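3.2 Where the spare screws go

I should say at the outset that I came to this part of the study sideways. The Ormsby survey was meant to be about how people store food, and the bit about household odds and ends was a single question near the back, put in to fill the page. Then the forms came home in October and that one question had more handwriting under it than all the others put together. People had drawn maps of their drawers! One woman stapled in a sheet of extra paper, both sides, about a biscuit tin.

So I went back through the lot. We had sent out 2601 forms and 800 came back filled in well enough to use, and from those I picked 200 households for a longer talk, mostly over the phone, sometimes at a kitchen table with the drawer pulled right out in front of us. I've called the thing we were talking about the "keeping place", a clumsy name, but "junk drawer" made several people bristle. (It isn't junk, I was told, or it wouldn't be in there.)

The first thing I wanted to know was how small fixings end up in a keeping place to begin with. I had assumed it was tidiness: you finish a job, there is a screw left over, you put it away. Hardly anyone described it like that. Most people talked about a sort of waiting. The screw sits on the windowsill for a week, then moves to a saucer, then somebody wants the saucer. Only at that point does it go in the drawer. By then the job it came from is half forgotten, and the screw has turned into a screw in general, one that might do for anything. I find I do exactly the same, and I have a saucer on my own desk as I write.

Metal screws and pivots of the sort in Figure 4 came up again and again in the talks, usually with a hand held up to show the size.
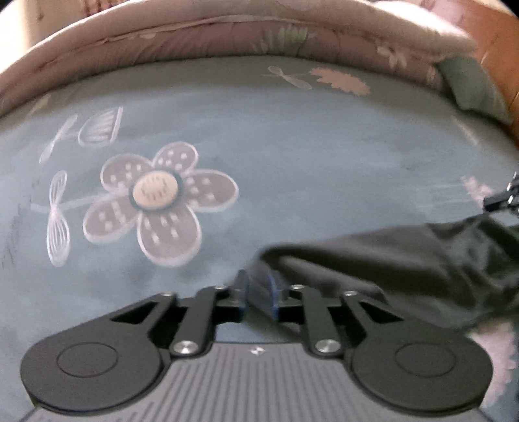
Lai-ching Fu

Figure 4. Silver pivot screws on flat black arms.

What struck me was how well people knew the look of a fixing compared with its name. Ask for the thread or the length and you got a shrug. Ask what it looked like and you got a little speech: silver, fat head, bit of a collar, came off something black. I began writing these down word for word, and they make up most of Table 6. The speech nearly always ended with where the thing had come from, even when the speaker had just told me they couldn't remember. "Off the old pushchair, I should think." I don't take these as facts about pushchairs. I take them as facts about how a keeping place gets read by the person who owns it.

Sernevow, the second village, was a bit different and I'm still not sure why. People there had tins and jars more often than drawers, and the jars were sorted, at least to begin with. One man had labels on seven of them in his late father's writing and had gone on filling them without much regard for what the labels said. He knew this perfectly well. The jar marked for washers was where you looked for picture hooks, and his daughter knew it too, so as far as the two of them were concerned the label worked.

That brings me to the question of who can find things. In the Ormsby talks I asked each person to fetch me something small, anything they liked, and then asked someone else in the house to fetch the same. I'd planned to time it and gave up almost at once, as people would stop halfway to show me a foreign coin or a key they were fond of. What I can report is that the second person very often went to the right drawer and the wrong corner. They knew the place as a whole. The person who had done the putting away knew it by layers, and would dig straight down at the back left without looking.

I ought to mention the ready-made organisers, as a reader of an earlier draft asked me to. A fair few homes had one, usually a Draltik tray with the little dividers, and usually a present. Once it was in the drawer it tended to hold the first things put in it, and everything afterwards went on top. I don't want to make too much of this, and the sample wasn't drawn with trays in mind. Section 3.3 comes back to them briefly when it deals with batteries, where the dividers do seem to get used.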